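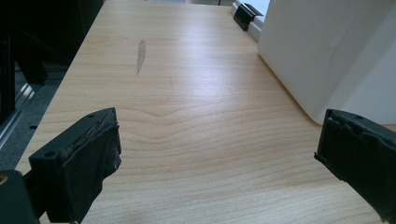
밝은 색 나무 상판

도마 오일 Grindeck 482

나무 도마를 오래 써 본 분이라면 표면이 허옇게 뜨고 까슬까슬해지는 때를 아실 거예요. 저희도 매장에서 쓰는 도마를 그렇게 몇 장이나 보내고 나서야 오일 관리에 푹 빠졌습니다. 그때부터 이것저것 발라 보다가 정착한 제품이 Grindeck 482예요. 바르는 순간 나뭇결이 살아나는 모습은 몇 번을 봐도 기분이 좋습니다!

482는 식품 용기와 도마에 쓰는 미네랄 오일에 밀랍을 조금 섞은 제품입니다. 묽은 편이라 천에 덜어 쓰기 편하고, 냄새가 거의 없어요. 호두 기름이나 아마씨 기름처럼 굳는 기름이 아니어서 마르기를 며칠씩 기다리지 않아도 됩니다. 대신 자주 발라 주셔야 해요. 매일 쓰는 도마는 4주에 한 번, 빵 도마나 치즈 보드처럼 가끔 꺼내는 것은 8주에 한 번 정도면 넉넉합니다.

사용 방법
도마를 씻어 세워 두고 하룻밤 완전히 말립니다. 보풀이 일었다면 고운 사포로 결을 따라 가볍게 밀고 가루를 닦아 주세요. 면 천에 오일을 적셔 앞뒤와 옆면까지 얇게 펴 바릅니다. 특히 마구리면은 기름을 정말 잘 먹으니까 한 번 더 발라 주시고요. 8시간쯤 두었다가 겉에 남은 오일을 마른 천으로 닦아 내면 끝입니다. 새 도마라면 이 과정을 처음에 5회 반복해 주세요.

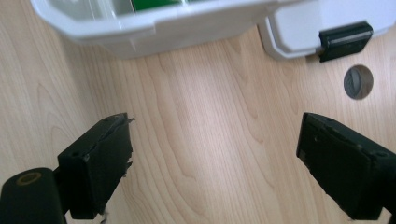 식기세척기에 넣는 도마에도 발라도 되나요?
바르는 건 괜찮지만 세척기를 한 번 돌리면 오일이 대부분 빠져나가고, 접착한 도마는 벌어질 수도 있어서 손세척을 권합니다.

어울리는 나무
단풍나무, 너도밤나무, 자작나무, 호두나무, 아카시아 모두 잘 받습니다. 밝은 나무는 색이 살짝 따뜻해지고, 호두나무는 한층 깊어져요. 대나무는 흡수가 느린 편이라 양을 절반으로 줄이는 게 좋습니다. 우레탄이나 래커로 마감한 상판에는 스며들지 않으니 맞지 않아요. 물을 한 방울 떨어뜨려 보고 오래 동그랗게 맺혀 있으면 코팅된 표면일 가능성이 높습니다.

같이 쓰면 좋은 것
Doltari 면 천은 보풀이 적고 빨아서 다시 쓸 수 있습니다. 칼자국이 깊은 도마에는 Flandia 왁스를 마무리로 얹어 보세요. 오일만 발랐을 때보다 물이 또르르 굴러가는 느낌이 훨씬 오래갑니다(저희가 제일 좋아하는 조합이에요).

보관
뚜껑을 닫아 서늘한 곳에 둡니다. 겨울에는 밀랍이 하얗게 가라앉기도 하는데, 병째 미지근한 물에 담갔다가 흔들면 다시 풀어집니다. 5월에 들어온 병부터는 마개가 좁은 주둥이로 바뀌어 덜어 쓰기가 한결 편해졌어요.

페이지 수정일 2019-08-02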